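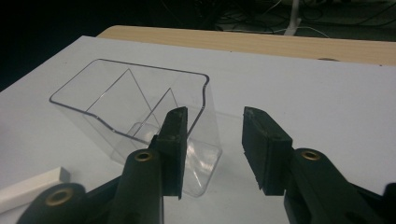 Storage humidity and seed viability: results from the Biltthorpe seed library

Germination tests on the library's bean and lettuce stock were completed in August. Seed from the 2 p.m. sorting sessions was drawn from both storage rooms and tested on damp paper at 68 degrees Fahrenheit. Counts were made after 9 days.

Lettuce held in the north room at 40 percent relative humidity showed no measurable loss compared with last year. Lettuce from the south room, where the meter read as high as 68 percent during the summer, fell by 21 percentage points. Beans were less affected in both rooms, but several south room lots sprouted unevenly and will be retested.

Mareike Ehlers has moved all lettuce, onion and parsnip seed to the north room. Lots already in paper envelopes stay in them, with the envelopes placed inside sealed containers along with a packet of fresh silica gel. Gel that has changed color should be dried in the oven and returned to the supply shelf. Do not refrigerate any lot until it has been dried for at least two weeks.

Members returning seed this fall should write the variety, harvest month and drying method on the envelope. Squash seed must be washed free of pulp before drying. Unlabeled lots will go to the cover crop bin.

Jenő Dobos has the full table of results by lot number. Requests for the retest list go to Heike Schmieder at the front desk.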